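From: Raquel Neves
To: filmclub-list
Date: 1 Jan 2019
Subject: Re: October print of Chmielewska

Quick one, train in ten minutes.

Vichien Sitthichai wrote:
> I still think the last reel of Chmielewska is a cheat. She spends the
> whole film not opening the letter and then we get it read aloud over
> the harbor. Who is reading? It isn't her voice. And the Pridedthorpe
> print is missing the dinner, so half the room had no idea who the
> brother was.

Agree on the print. Not on the letter. It's the brother reading, listen to the cough, same cough as in the boat house. Without the dinner you'd never place it tho.
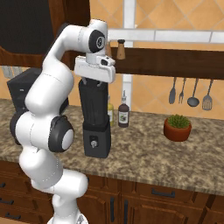
Also the subtitles on that print are a mess, "Emora" comes up as a town in one line and a woman in the next. She's the aunt. Makes teh whole middle hour read diferently, the trip is to see her, not to get away.

What I'd do is show the longer cut in the small room. 200 seats is too many for it anyway. Zurkico has the file and wants an answer this week.
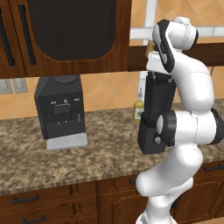
Vichien adds off list that the longer cut drags after the wedding and he'd sooner have a clean copy of the short one. Fine, but then the dinner is still gone. Can't have both.

My vote, long cut, 2 showings, no intro talk. Last time the intro gave away the brother, people were furious.

Anyone against, say so before I call Zurkico.
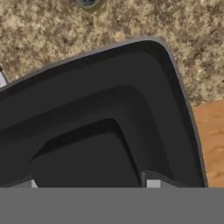
Against, a bit, was the answer on the phone just now from Pridedthorpe, they want at least five minutes of intro for the school group. Ok. Five minutes, nothing on the brother, nothing on the cough.

Got to run
Raquel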